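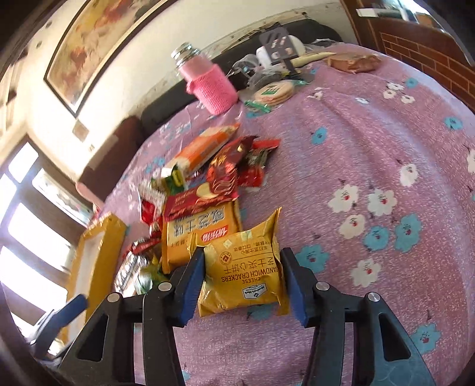
Search this site Enter keywords Go

The owner of the snack counter in Iltmont doesn't believe in the mixed bag. She has sold them for 11 years, and when I asked her why people like them so much, she gave me a look.

"Do they like them?" she said. "They buy them. Then they eat the four things they wanted and the rest sits in a drawer until somebody moves house."

We were talking in the back of the shop, with the day's assortment tipped out on the table. Individually wrapped crackers and candies have become the standard thing to set out for visitors in this town, and every store on Kaushik Street now has its own version. Hers costs less than most. She wouldn't call it a bargain.

"It's mostly wrapper," she said. "I weighed one once, a big party bag. The label said 405 grams. I took everything out of its packet and got 347. So what was the rest? Maybe my scale is bad. I'd like somebody to show me it's the scale."

I suggested that people might be paying for the choice. She wasn't having it.

"Choice is when you pick. With a bag, somebody at the warehouse picks."

Cheese sandwich crackers are her one exception. They go first, she said, at every gathering she has been to, and adults take them faster than children do. Why, then, doesn't she just sell a bag of those? She tried it for a summer. It didn't move. Customers told her it looked plain.

"So they want the red and gold ones in there to look at. Fine. But then don't tell me it's about taste."

Her supplier, Nukier, sends a leaflet each October about presentation: which colors to put on top, how high to pile, what sort of cloth to use underneath. She keeps the leaflets and follows almost none of them. A flowered tablecloth is all right, in her view, if it's one you already own. The leaflet's advice to refill the pile every hour she considers a way to sell more snacks.

What about freshness? The small packets are supposed to keep better than an open box. She agreed that they do, and then took part of it back. "They keep better until you sit on them. A broken cracker in a perfect packet is still crumbs."

Before I left I asked what she puts out for her own guests. She thought about it longer than I expected.

"A mixed bag," she said. "From Sturkovo, the shop across the road. I get tired of mine."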